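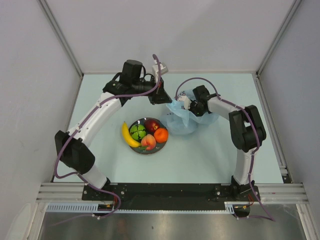 Weltthorpe Fruit Names

A word list of what people in and near Weltthorpe call their fruit, with where each name came from and what I think it refers to. It began as a page at the back of my allotment diary and got out of hand.

What you get

There are 1421 rows in names.csv, one row per name per source, so the same apple can turn up many times under many spellings (and does, wait until you meet the Kavanagh). The other file, sources.csv, lists the 44 sources I took names from: show schedules, nursery lists, labels on old trees, letters, two school cookery books and a good many conversations over garden walls.

I've kept everything as plain CSV in UTF-8 with commas, and it opens fine in any spreadsheet. Watch out if yours likes to turn things into dates, as there's a plum called March 7 and mine ate it twice before I noticed.

The columns

There are 7 of them in names.csv.

id: a number, never reused. Gaps are rows I've taken out.
name_as_given: exactly what was written or said, misspellings and all.
name_tidy: my best go at one spelling.
fruit: apple, pear, plum, damson, gooseberry, currant, quince, medlar or other.
source: matches the id column in sources.csv.
decade: when the name was in use, if I can tell. Blank if I can't.
notes: me muttering.

How I put it together

Most of the written sources were typed up by me in the evenings, with a cup of tea and a magnifying glass. Gobnait Quinlan did the show schedules, all of them, and did them far more neatly than I would have (her rows have "GQ" in the notes, so you know who to trust). Brendan Mulcahy lent me his father's nursery lists and then sat with me for a whole January working out the handwriting. If a nursery row says "BM thinks", he was fairly sure and I wasn't.

For spoken names I wrote down what I heard and read it back to the person. I didn't record anybody. That does mean my ear is in there, and I grew up two counties away, so some vowels are probably mine and not theirs.

About the Kavanagh

I get more emails about this than anything else! In name_tidy, Kavanagh is always the apple. There is also a Kavanagh pear, and I've put that down as Kavanagh Pear so you can filter on it. Three different apples may be hiding under the one name: a big green cooker, a small russet, and something striped that people only ever describe as "the good one". I've left them together, as I haven't tasted enough of them to split them up and it felt like guessing.

Girura is another odd one. It appears in one letter, as a quince, with no explanation. If you know it, please write.

Things that are wrong with it

Apples are badly over-represented. The shows had a class for every sort of apple and one class for "any other fruit", so everything else is squashed into a corner. Soft fruit is especially thin.

The decade column is shaky before the war. A nursery could print the same list for years without changing a word, and I've only gone by the date on the cover where there was one.

Please don't use this to decide what variety your tree is. A name is only a name, and half the labels I copied were hanging off the wrong branch. For that you want someone who knows fruit, and some actual fruit.

What's changed

Version 2 took out the doubled rows from the cookery books and moved people's surnames out of the notes column. Version 1 stopped at id 1000, so if your copy ends there, please fetch the newer one.

Mitum, the little script that does the spelling matching, used to live in this folder and has its own folder now. You don't need it to read the files. It's only any use if you're adding a new source and want to see which names nearly match the old ones.

Using it

Help yourself, for anything, including things you charge for. A mention of "Weltthorpe Fruit Names" somewhere would be lovely. If you find a mistake, send me the id and what it ought to say, and if you've got a family name for a fruit that isn't in here, send that too. I'm slow to reply in picking season.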